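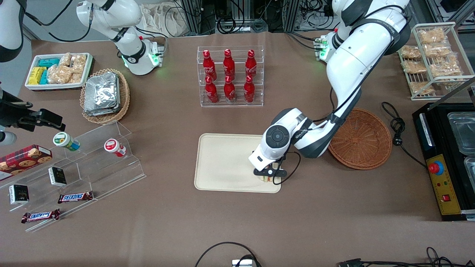 Snacks and drinks on the brown table.

Posted May 16, 2026 in Food & Home

I gave up buying snacks one at a time in October. The corner store in Narndale charges nearly double what the warehouse in Moffat does, and the drive is short. My limit is $100 a trip, drinks included. Crackers keep for months if the closet stays cool. Chips don't, so I buy fewer of those now. I write the date on each box in marker and put the older ones in front. Next trip I need juice and more rice cakes.

3 comments | 11 shares

Recent posts
Cleaning out the chest freezer
Gravville farmers market prices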